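Right, I've now read the whole Zimen press pack for their electric air taxi. A thread, because I've got questions and the PR team has stopped answering them.

1/ The claim: a four-seat electric aircraft that takes off straight up from a pad, cruises at 230 km/h and gets you from Kokgate to the coast before your coffee goes cold. The launch film is lovely. Every shot of it in the air is a computer rendering. I checked twice.

2/ What has flown, according to the small print on the last page, is a test airframe with no one in it. It hovered, it moved sideways, it came down again. Fair enough, everyone has to start somewhere. But "has flown" is doing a lot of work in that headline.

3/ Range. The website says "up to" and then a number. The brochure says "up to" and then a different number. Neither says whether you still have any reserve when you arrive. Airline pilots plan for the day the runway's shut and they have to go somewhere else. Where does this go if the pad is shut?

4/ Weight. Batteries are heavy and, unlike fuel, they weigh the same when you land as when you left. The pack promises 4 people plus "cabin bags". I asked how heavy a passenger they'd assumed. No reply. I asked how heavy a bag. Also no reply.

5/ Noise. "Quieter than a conversation" – measured from where? Could be the next room, could be the next county. A Trorkex rotor on a test stand is one thing. A dozen of them lifting a loaded cabin off a car park roof is something else and I'd like to hear it before the flats next door do.

6/ Trorkex supply the motors, by the way, and their own page still calls that motor a "pre-production unit". Zimen's page calls it "proven". Somebody should ring somebody.

7/ Now the order book. 489 aircraft "ordered", they say. Go to the footnote and it's letters of intent, options and "expressions of interest". I've expressed an interest in a house with a sea view. Doesn't mean the builders are round.

8/ The biggest chunk comes from Ruangrit, a leasing outfit that doesn't own a single aircraft at the moment as far as I can find. Happy to be put right. Send me a tail number and I'll post it.

9/ Someone asked if I just hate new aircraft. No! I'd love this to work. I've stood in the rain at enough airfields to prove it. Electric trainers are already useful for short hops and circuits. It's the jump from there to "rooftop to rooftop every few minutes" that I don't buy.

10/ Spent the evening on the certification section. It's one paragraph. The word "expected" is in it more than the word "test".
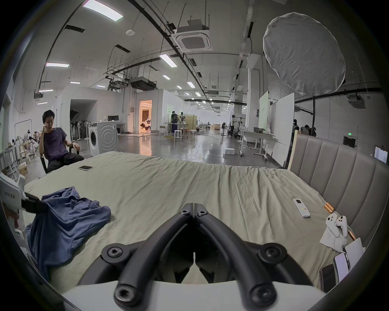
Phone down, air con remote within reach. Back to the press pack after this.

11/ Fares. "Comparable to a taxi", with no distance given. The spreadsheet I did assumes busy days, full seats and no bad weather, and I still can't get near it. Put one windy week in and it falls over.

12/ And the pads. The plan shows 800 landings a day at the Kokgate site. Have a look at the map and tell me where the charging kit goes, where people queue, and what happens when one aircraft has a flat tyre or a warning light and sits there all afternoon.

13/ Things that would change my mind: a full flight with people on board, shot in one take. A range figure with the reserve included. One customer who has paid a deposit they can't get back.

14/ Zimen say there'll be a public demo in December. I'll go if they let me in. Bringing a sound meter and a flask.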